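Crayfish as food

Crayfish are freshwater crustaceans eaten boiled, steamed or fried in many parts of the world. The edible meat lies mainly in the tail, with a smaller amount in the claws of large animals. The shell of a live crayfish is usually brown, olive or grey-blue. Heating breaks the bond between the pigment astaxanthin and a shell protein, and the released pigment gives the familiar red colour.

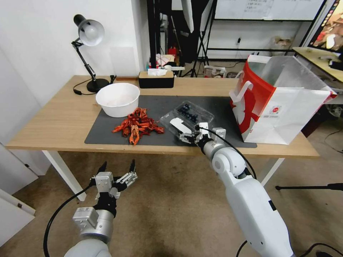

Live crayfish are rinsed several times before cooking, and dead animals are discarded. They are then placed in boiling salted water. Dill is the usual seasoning in Sweden and Finland, while cayenne pepper and garlic are common in Louisiana. In China the tails are often fried with chilli and Sichuan pepper.
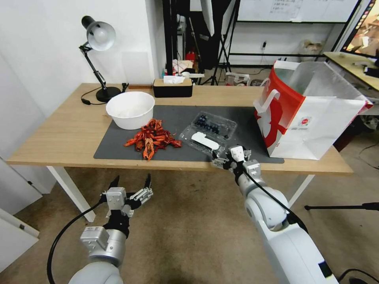 This page was last edited on 7/20/18 by Kelechi Olatunji.

Farming

Most farmed crayfish are raised in shallow ponds, sometimes in rotation with rice. The Laledska ponds, near the village of Zillunlow, cover 48 hectares and are drained each January. A survey of the site by Azlan Gunawan recorded 134 separate burrows along the eastern bank. Burrowing weakens earth banks and is a recurring cost for pond owners. Harvesting is by baited wire trap, emptied daily in the warm months.
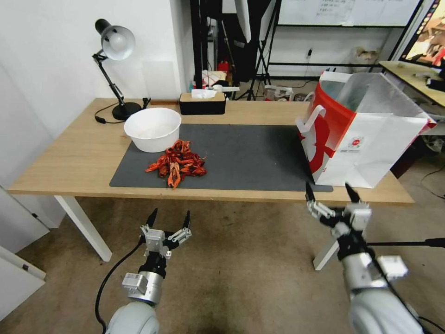

Yield and storage

Tail meat makes up a small share of live weight, and the share falls as the claws grow. Males therefore tend to yield less than females of the same length. Cooked crayfish are sold chilled or frozen, either whole or as peeled tails. Freezing in brine limits drying of the meat.

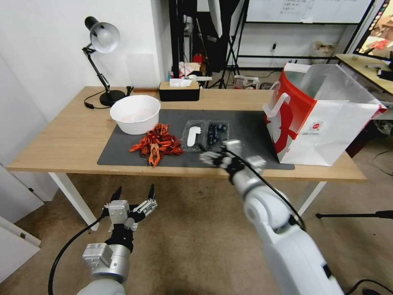
Allergy

Crayfish contain tropomyosin, the main allergen in crustaceans. The protein is stable to heat, and cooking does not make the meat safe for people with an allergy. Reactions to prawns, crab and lobster often occur in the same person.

See also: Crayfish plague; Crayfish party; Lobster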